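Household Robotics Practicum
Handout: Working Rules for Soft Furnishings
Jumitden Teaching Lab, revised 14 Jan 2026

Read this before your first session in the Kullis apartment. The rules apply to every group and to both robots, Rao and Menik. They replace the November sheet, so throw that one out.

1. Before power-on

Walk the route the robot will use and pick up anything loose. Check that the stop button is in the supervisor's hand. A button lying on a shelf does not count. Look over the hands and wrists for cables that could snag, then look at the wrist camera view as well. Close objects go soft in it, and you need to know what a cable looks like at that distance before one matters.
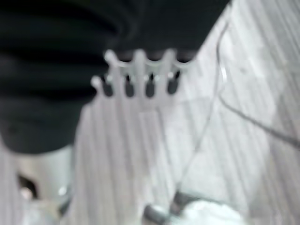
Fig. 1. Wrist camera view with thin cables over a pale striped background.

If you can't say what something in the wrist view is, stop and go look at it. Don't guess from the screen.

2. Distances and people

Stay 5 feet back from the robot while the arms are live. One person supervises and one operates – no swapping in the middle of a run. If either of you has to leave the room, the arms are disabled first.

Run at the reduced speed setting for the first 7 runs of any new task. After that the supervisor may raise it one step at a time.
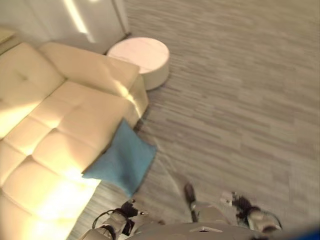

Raising the speed is written in the log along with the run number. So is lowering it. A log with no speed entries will be sent back to the group.

3. Handling cushions and throws

Use both hands for anything wider than one gripper. Close slowly and stop when the fabric begins to give. Lift straight up before moving sideways. Keep fingertips away from seams, buttons and piping.

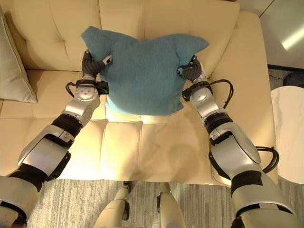 Fig. 2. Two-handed grasp on a teal-blue cushion, one gripper at each side.

Don't drag a cushion across leather. If it slips, open both hands, back the arms away and start the grasp again from the approach position. Chasing a falling item is the most common cause of contact with furniture in this course.

4. Light and cameras

Sunlight on pale upholstery can wash out part of the head camera view. Check the view again every 30 minutes and close the blinds if you lose the edge of an object.

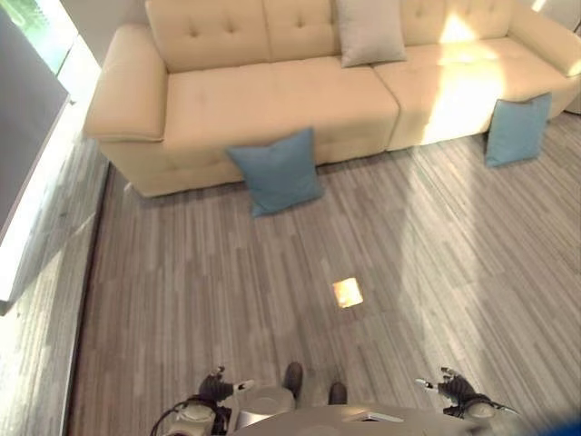
Do we have to log a run that we stopped ourselves?
Every run is logged, including stopped ones. Write down who called the stop and what the arms were doing at the time.

5. Ending the session

Park the arms, disable them, then approach. Put the furniture back on the floor marks. Report any damage the same day, even a small scuff – use extension 1170.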